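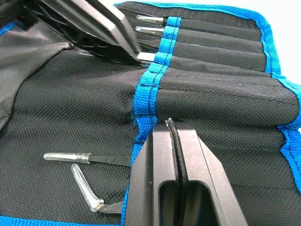 Webbing is a strong fabric woven as a flat strip or a tube. It takes the place of rope, chain or leather wherever a load has to be spread over a wider surface, and it turns up in an astonishing range of things: backpack straps, seat belts, dog leashes, cargo tie-downs, lawn chairs, parachute harnesses, climbing slings. Few textiles work so hard and get so little attention!

Materials

Early webbing was made of cotton, linen, hemp or jute. Jute webbing is still stretched under the seats of upholstered chairs, where it carries the springs or the padding. Cotton has a soft hand and dyes beautifully, but it rots if it is stored damp.

Nylon changed everything. It is strong, smooth and springy, and it handles rubbing very well. It does take up some water and gets a little longer when wet, so a soaked nylon strap may need to be tightened again. Polyester stretches less and stands up better to sunlight, which makes it the usual choice for tie-downs and boat covers. Polypropylene is the lightest of the common fibers and even floats, though it has a low melting point and weakens in strong sun unless it has been treated.

Weaving

Narrow fabrics are woven on their own kind of loom. On an old shuttle loom the crosswise yarn, or weft, travels back and forth and leaves a neat, matching edge on both sides. A modern needle loom is far faster. It brings the weft in from one side and locks it with a knitted stitch on the other, so one edge looks slightly different from its partner. Run a fingernail along a strap and you can often feel it.

Flat webbing is a single solid weave, stiff and easy to thread through a buckle. Tubular webbing is woven as a hollow tube and pressed flat. It is more supple and holds a knot nicely.

Binding tape

A thinner relative, binding tape, is folded over the raw edge of a fabric and sewn down. It stops fraying and gives the edge some body. Mesh needs it especially, with its open structure giving a plain hem so little to hold. A bright tape on a dark cloth is also a wonderfully simple bit of decoration.

Joining and care

Cut ends of nylon, polyester and polypropylene can be sealed with heat. Joints are normally sewn, often as a box with a cross inside it, or with bar tacks, which are short, dense rows of zigzag stitching. Most webbing can be washed by hand in cool water with mild soap and hung in the shade to dry.

See also

Grosgrain
Ladder lock buckle
Narrow fabric loom
Selvage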